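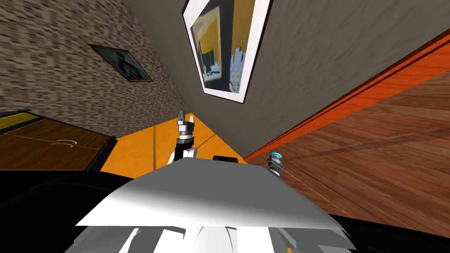
Framed pictures on a textured wall and the smooth gray wall beside it.

Valquíria Queiroz has spent most of the past year on one street. As project lead for the Trellness Road upgrade, she is responsible for 500 meters of new sidewalk, two raised crossings and a bus stop that has to move before any of the rest can start.

"The bus stop is the part people call me about," she says. "It only shifts 40 meters, but if you've used the same stop for years, that matters."

The stop will go to the north side of the Duan Street corner, where the sidewalk is wide enough for a shelter. Buses currently pull up next to the pharmacy driveway and often block it. Queiroz says drivers had been asking for a change well before the city put money toward it.

Parking was harder. The first plan removed 20 spaces between Duan Street and the Nendgate rail bridge. After the comment period in January, the design team narrowed the planting strip and kept some of them – mostly outside the shops.

"We lost some trees on paper to do that," Queiroz says. "I'd have liked to keep both. There wasn't the width."

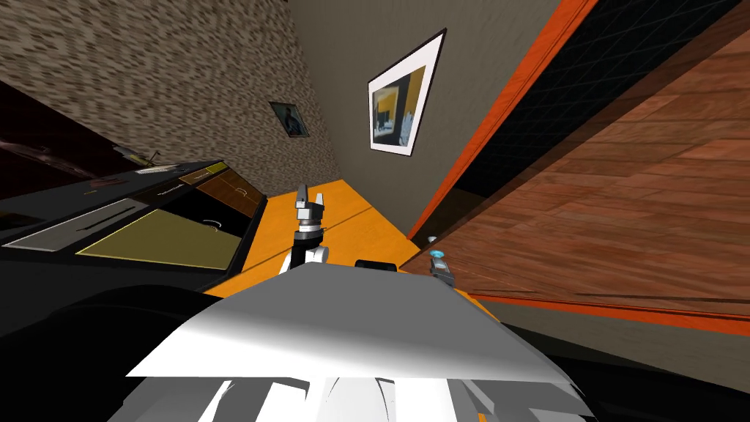

What happens during construction

Work will run in 3 stages, starting at the bridge end. Xiaoyan Zheng, who handles traffic management for the contractor, Skultov, says one lane will stay open in each direction during the day. Night closures will be needed for paving.

"Shops will have access the whole time," Zheng says. "Deliveries before 7 a.m. are fine. After that, call us first and we'll get the truck in."

Cyclists will be sent along Duan Street while the middle stage is under way. Zheng says the detour signs will go up a week ahead.

Queiroz still walks the route with the drainage plans most mornings. Two catch basins near the bridge are being checked again before the curb line is final.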